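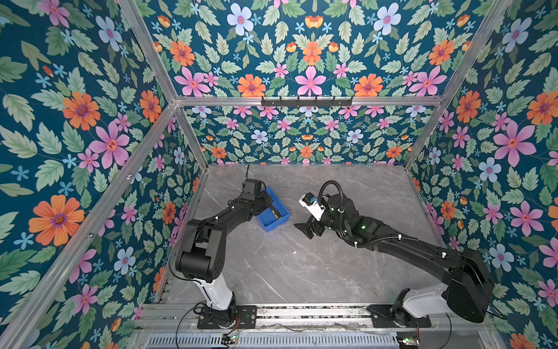 What is the Rukwood Tidy Tools campaign? It is a new push from Ivura, the home storage people, to help households give their everyday hand tools a proper place to live, and it opens to the public in June.

Rukwood, Tuesday, February 25, 2025 - We have all stood in front of a kitchen drawer looking for a screwdriver while a cupboard door hangs by its last hinge, and we at Ivura would dearly love to spare you the next time. Our Tidy Tools campaign brings together a free printed guide, a run of drop-in mornings at the Hutchins Rooms and a good deal of friendly advice gathered from the 1,926 households who answered our winter survey.

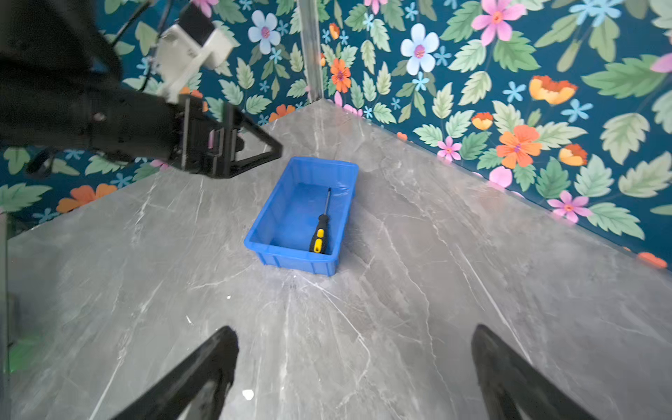 Tidy Tools begins with the things people use most, and in our survey the humble screwdriver came out ahead of everything else in the house. We suggest starting small, with one open tray and one tool, much as you would clear a single shelf before taking on the whole larder. A screwdriver with a yellow and black handle, laid slantwise in a blue ribbed tray, can be spotted from the other side of the room - and a bright colour is a great help when the worktop beneath is a busy grey marble pattern.

The guide runs to 21 pages and covers trays, drawers, hooks and the awkward cupboard under the stairs. It also has a chapter on sharing a toolbox with teenagers, which our testers asked for again and again!

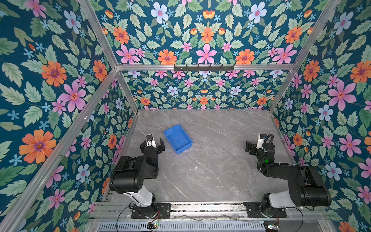

Etornam Opoku told us that an open tray had settled a long-running family argument over who had put the tape measure where, and that the drawer it used to live in now holds nothing but tea towels.

The drop-in mornings will take place on 4 Saturdays and start at 11, with tea and cake from the Pikard bakery next door. Do bring your muddled drawer along in a carrier bag if you would like a hand sorting it out. 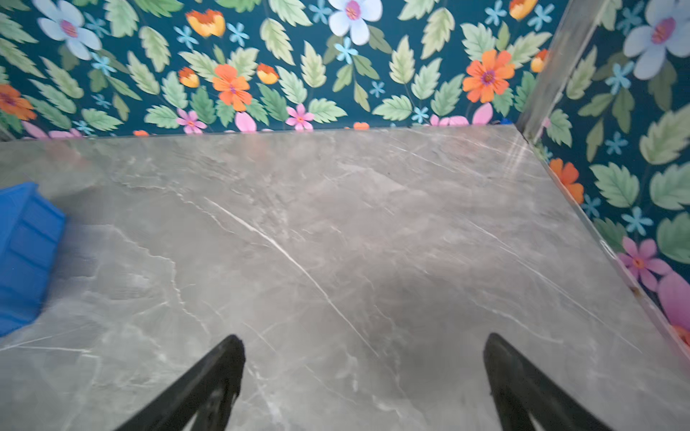 Do I need to book a place? Booking isn't needed for the drop-in mornings, although larger groups are asked to ring the Hutchins Rooms beforehand so that enough chairs can be put out.

Copies of the guide can be collected from the Ivura shop in Rukwood, or posted on request. Press enquiries should go to the Ivura press desk at the same address.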